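Harvest lunch at Trirkness hall

Bookings are open for the harvest lunch, which goes back to its old place in October this year. Doors open at noon and food is served from half past twelve. Tickets are £5 for adults and free for under-12s. We can seat 100 people in the main hall, with another 18 in the side room if the heating is fixed by then.
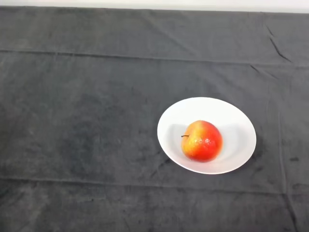 Hemi Merrick is running the kitchen again and has settled on leek and potato soup, bread, cheese and a choice of two crumbles. Please tell Hemi about allergies when you book – last year several people left it until they reached the hatch, and the queue went back to the front door.

The orchard on Stidau Lane has had a heavy crop and the Bai family have offered us as much fruit as we can pick. Junhao Bai will be at the lane gate from ten in the morning on the day before the lunch. Bring your own bags and wear boots, as the bottom end is still very soft. Ladders stay with Junhao. Windfalls are fine for the crumbles but need using the same day.
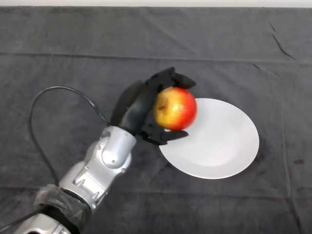

An apple and a plain white plate.

Last year's lunch raised £700, which went on the new gutters over the porch. The money this time will go towards relaying the path from the car park, where two of the slabs have sunk. Raffle prizes can be left at the hall on any weekday morning – tins, bottles and plants are all welcome, but please check the dates on food.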